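We use cookies to remember your settings. Accept | Manage preferences

4. Adding your first listing in Nendivent

I set up 7 buildings this way for our office, so trust me, it gets quicker!

1. Open Properties and click New Listing.
2. Type the street address, then the suite number in its own box (I always forget this one).
3. Enter the rentable square feet as plain digits: 2092, no comma.
4. Pick the listing broker. I'm under Hyvönen, Elsa.

Note: Drafts save by themselves, but only after the address is filled in.
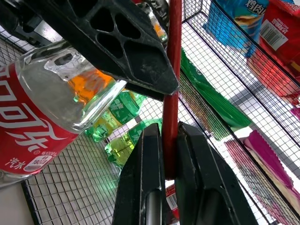 Fig. 4. Black gripper fingers at a thin red rod.

5. Add the lease term and the asking rent, and check whether you've chosen monthly or yearly. I once had a small office up at twelve times its rent!
6. Click Preview, read it through, then hit Publish.

Caution: Deleting a listing also deletes its tour notes. Use Archive if the space might come back on the market.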